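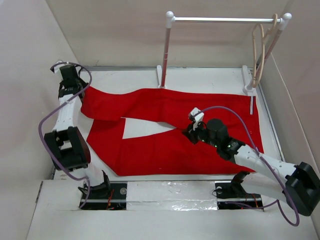

桌游评测 / 合作冒险 / 中重度

《Wodinia》开箱加通关感想:一条河跑了大半个月

先交代一下,我是那种买桌游比玩桌游勤快得多的人,柜子里还有两盒没拆塑封的,所以这次居然把一款战役游戏从头打到尾,自己都有点意外!《Wodinia》是Lendeo出的合作冒险游戏,二到四人,我花了485块买的基础版,没有加豪华木币(后面会讲我后不后悔)。

故事背景放在1643年,一条虚构的大河边上,玩家是一条货船上的船员,从上游的小镇出发,一路送货、打听消息、躲税吏,最后要赶在河面封冻之前开进Staniforth港。听起来有点像跑商游戏对吧?我一开始也这么以为,结果跑商只占三成左右,剩下的全是剧情和各种突发状况。半夜有人敲船舱的门,你开不开?开了可能多一个很能干的厨子,也可能第二天早上少一桶朗姆酒。

盒子不小,分量也足。里面有一本故事书、一本规则书、200张卡牌、一块双面船板、四个角色的小图板、一大堆纸标记,还有一个布袋和一把骰子。故事书兼地图,翻开来左边是文字,右边就是这一章的河段,直接在书页上走棋子。这个设计我很喜欢,省得拼版图,我家那张桌子本来就小,摆上船板和零食就满了。不过书脊有点硬,前几章翻开会自己往回弹,我拿两个杯垫压着,到中间几章就好多了。

【怎么玩】

每一章最多打8轮。每轮开始,大家轮流从布袋里抓骰子,颜色有蓝、黄、黑、白四种。蓝色管航行,黄色管交涉,黑色管打架和干粗活,白色万能,但是白色抓出来就要推一格“霜”,霜推到头这一章就算输。抓完以后不能马上用,要先放到船板中间的“甲板”上,所有人商量着分。

重点就在这个分骰子。规则允许你把自己抓的骰子送给别人,可是送出去的点数要减一。听着是个小惩罚,真玩起来会吵的!我们第三章的时候卡在一个浅滩,需要一颗五点以上的蓝骰,偏偏六点在我手里,我离船舵又隔着两格。送过去刚好变五,勉强过关,可我自己那轮就什么都干不了,站在船尾发呆。这种时候特别有同一条船的感觉,我们几个后来一抓到六点蓝骰就先欢呼一声再说。

角色能力差别挺大。舵手最稳,新手拿他准没错。账房先生每到一个码头可以多看一张货物卡,后期钱多起来特别爽。小水手能在桅杆上爬来爬去,移动力高,打架基本没戏。还有一个走私客,能力是可以“藏”一颗骰子到下一轮,我觉得有点太强了,二人局里几乎必选。四人局倒还好,骰子本来就分得散,藏一颗别人就少一颗,队友会拿眼睛瞪你。

【剧情】

放心,不剧透。文字量比我预想的大,每章开头要念一到两页,中间碰到事件还要翻到对应段落。我们是轮流念的,谁念谁配音,念到后面人物都有固定声线了,有个收过路费的老太太被我朋友念得特别凶,后来每次她出场大家都提前坐直。

选择是有后果的,而且有些后果隔得很远。第二章我们嫌麻烦没帮一个修船的,到第六章船底漏水,翻到那一段才发现人家本来可以出现在这里……全桌安静了好几秒。写故事的人是真的会记仇。

翻译质量我给中上。大部分句子都顺,读出来不拗口,就是地名前后有两处不统一,同一个渡口在第四章和第五章叫法不一样,我们在地图上找了半天。规则书里“相邻”和“同一格”也有一处写混了,官方勘误里已经改过来,建议开局前看一眼。

【和Plurano比】

肯定有人要问这个。同一家出的《Plurano》我也玩过,那盒是沙漠商队题材,骰子系统可以看成这一盒的雏形。老实讲《Plurano》单局的策略深度更高,资源卡得很死,走错一步后面步步难受。《Wodinia》松一些,随机性也大一些,布袋里连抓三颗白骰的时候你真的没什么办法,只能看着霜往前走。

但是论讲故事,《Wodinia》好太多了。《Plurano》的剧情我现在只记得有头骆驼,《Wodinia》里我能跟你讲一晚上。如果你家里平时玩的是偏竞争、偏计算的东西,那可能还是老的那盒更对胃口;想找几个人连着玩几个晚上、边吃边念边吐槽,就直接买这个。

【几个不太满意的地方】

收纳。自带的纸内衬只分了三个格子,标记全混在一起,每次开局光是挑标记就要花不少时间。我最后用小号密封袋一种一种装好,贴了标签,快多了。

船板上的货舱槽太浅,货物标记轻轻一碰就滑出来,桌子一震,满船的羊毛和盐就换了位置。第五章有一次我们完全想不起来盐是三包还是四包,最后按三包算,亏不亏的也认了。

存档也有点麻烦。打完一章要把船员状态、货物、钱、好感度全写到记录纸上,格子很小,我的字又大。记录纸一本是够一轮战役的,想再开一轮就得自己复印,我是先复印再写的,建议你们也这样。

还有就是重玩性。主线走过一遍以后,大的转折心里都有数了,分支虽然有,我翻了一下没走过的段落,有意思的集中在第四章之后,前三章差别不大。隔个一年半载再玩应该可以,马上重开会有点没劲。

【木币到底要不要】

豪华木币我朋友那盒有,摸过,手感确实好,哗啦哗啦倒在桌上很有跑船发财的气氛。可是游戏里钱的进出没那么频繁,一章也就结算几次,纸币完全够用。我不后悔没买,倒是有点后悔没单买一条桌垫,骰子在光桌面上滚得太远,有一颗黄的到现在还在沙发底下某个地方,我拿别的游戏里的顶上了。

【几人玩最好】

二人局节奏最快,一章一个多小时能收工,就是抓骰子的讨论少了点味道。三人局我觉得最舒服,分工清楚,谁也不会闲着。四人局热闹,但碰上爱纠结的队友,光分骰子就能分到水果都吃完。单人规则也有,一个人操作两个角色,我试了第一章,能玩,就是自己给自己配音有点傻。

带小朋友的话,盒子上写的年龄我没意见,不过有两章的气氛偏阴森,有个关于沉船的段落我自己念着都压低了声音,家里孩子胆小的话大人可以先翻一遍,那一段跳过去不影响后面。

我的打分:剧情九分,机制七分半,配件七分,收纳四分。总的给八分。听说Lendeo在做续篇,从Staniforth出海,真出了我应该会买,在那之前我得先把那颗黄骰子找出来。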